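Visit to the Plemivero Road Safety and Emergency Response Open Day
April 18, 2022

The Skotivwood Road Safety Office sent a small delegation to the annual open day held at the Plemivero emergency response center. The purpose of the visit was to see how a town with a busy seafront road handles pedestrian collisions, from the first call to the closing of the police file, and to bring back any practice that could be used at home.

The center stands on the edge of the old harbor district and houses the ambulance dispatch room, the traffic police unit and a training garage under one roof. Visitors were admitted in groups and given a printed plan of the building at the front desk. Attendance over the day was 595, according to the organizers, with many families among the public and a fair number of officers from neighboring districts.

The tour began in the dispatch room, where calls for the whole coast are received. Staff played a recorded training call concerning a pedestrian struck near a crosswalk. The dispatcher asks for the location first and the condition of the injured person second, and an ambulance is assigned while the caller is still speaking. The police unit sees the same entry on its own screen and does not wait for a separate call. In Skotivwood the two services still keep separate logs, and the delegation noted the difference with interest.

The second stop was the yard behind the garage. Officers had laid out a mock collision site with cones, chalk marks and a damaged hatchback lent by the Kinoshita body shop. They showed how the position of the vehicle is measured before it is moved, how witnesses are kept apart until statements are taken, and how the road is reopened one lane at a time. Members of the public were allowed to use the measuring wheel. A braking demonstration followed on a closed strip of 100 yards, first on dry pavement and then on pavement that had been hosed down. The gap between the two stopping points drew a good deal of comment from the crowd.

Indoors, the Brunda program was presented in the lecture room. Brunda is the local scheme for visitors from abroad, who are often used to traffic coming from the other side. It provides painted reminders at 7 crossings along the seafront, leaflets in hotel rooms, and a contact officer who stays in touch with the family of any foreign visitor taken to the hospital. The contact officer's work was described in some detail: finding an interpreter, informing the consulate, and explaining to relatives what an inquiry involves and how long it may last. The speaker stated that inquiries can take up to four months, and that families are told so at the first meeting.

Questions from the floor dealt mainly with lighting and delivery vans. One resident asked why the eastern end of the seafront had not yet received raised crossings. The answer was that drainage work must be finished first - a reply that did not satisfy everyone present.

The delegation wishes to record two points for follow-up. The first is the shared log, which would require an agreement between the police and the ambulance service in Skotivwood. The second is the contact officer, a post that could be tried on a part-time basis during the summer. A return visit by the Plemivero traffic unit is planned for September, and the program for that visit will be posted at the Skotivwood office and at the public library.
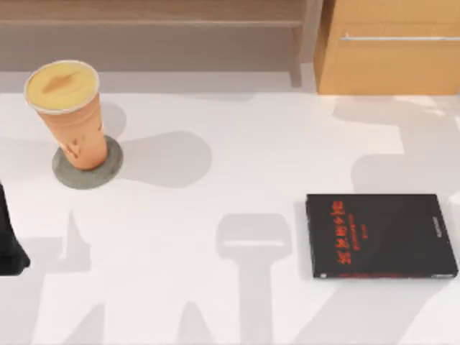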